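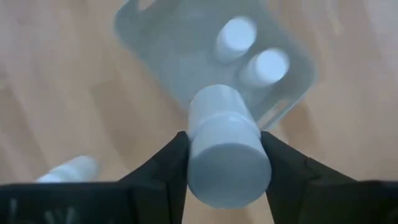 Photo: Boglárka Sárközi

22 June 2018

Up before five again and not even sorry. I went out in my nightie and wellies to look at the hives and they were roaring already, all three of them, and the lime trees along the lane have opened! I could smell them from the back step. Last year I missed the start of the lime altogether with that silly cold, so I stood there in the wet grass like a lemon, just breathing it in.

The middle hive, Caron, is the one I'm most pleased with. In spring I had her down as finished - a scrap of bees the size of my fist and a queen who didn't seem bothered. Today there was brood on nearly 11 frames, lovely flat biscuit-coloured stuff, and I saw the queen too, strolling about with her blue dot almost rubbed off. I put another super on before I could talk myself out of it. Etisen is fuller still but bad tempered, and got me through the sock. Twice.

Boglárka came over at ten with cherries and her own veil (much smarter than mine) and we did the first extraction of the year in the kitchen. Everything is sticky. The door handle is sticky, the kettle is sticky, the cat has a sticky ear. But the honey! Very pale, with something minty in it, and we both kept saying "one more spoon" until we felt a bit ill. We filled 20 jars and there's a good half bucket still settling under a tea towel. She thinks it's mostly clover. I say there's sycamore in there, and bramble coming on at the end. We shall argue about it until Christmas.

After lunch I rang Hilkka Heiskanen about the Wondirach show in September. She says there are two honey classes this time, light and medium, and a new one for wax blocks, which I've never tried but now badly want to. You have to strain the wax again and again and let it cool so slowly that it doesn't crack. She wraps hers in an old duvet! Entry is by post only and I must find the form. I know I put it somewhere safe.

Must remember: more foundation, smoker fuel, the big sieve back from Boglárka. Also move the nettles - well, cut them - behind Grallasano, as I can't get round the back of that hive without being stung by one thing or another.

Walked down the lane after supper to hear the limes. You really can hear them, the whole tree hums, and if you stand right underneath it goes through your chest a bit. Stayed until the bats were out. My ankle is the size of a turnip and I've had vinegar on it, then onion, then the frozen peas. The peas are best.

Light still in the sky and it's gone ten. Cherries for breakfast.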